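Irnadico Community Help
Installation and Updates

Resto 3 setup stops with code 187 before the license screen

Effie Haldane
Our office is moving its desktops to Resto 3. On two of them the installer closes with code 187 shortly after the file check. The remaining machines completed setup normally. Both affected computers have sufficient disk space and are signed in with administrator rights. I have restarted each one and downloaded the installer again. Please advise whether the earlier version must be removed first.

Vostmont Desk
Code 187 indicates that the installer could not write to its temporary folder. Removal of the earlier version is not required. Please close Resto, delete the contents of the folder named Resto Temp, and run setup again using the "Run as administrator" option. If the folder holds more than 2,000 files, deletion may take several minutes.

moncrieff_it
Same code on ours. Reinstalled everything, fixed it. Do not know which part.

Irnadico Moderator
The steps given by Vostmont Desk are correct. Users whose setup stops at 55 percent have a different fault and should open a separate topic. Once installation is complete, members are asked to confirm that the 3D viewer loads by opening any saved project. A correct result shows solid surfaces with their proper colors, such as the green of the cabinet and the white of the robot's torso in the render attached to this reply. If surfaces remain gray, the graphics driver should be updated before any further report is filed.

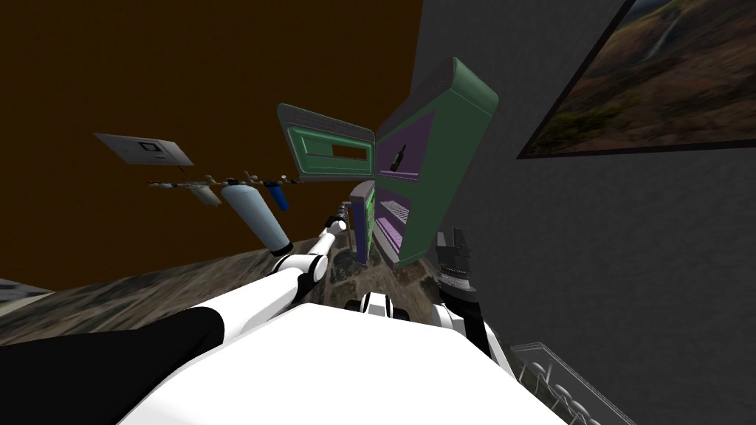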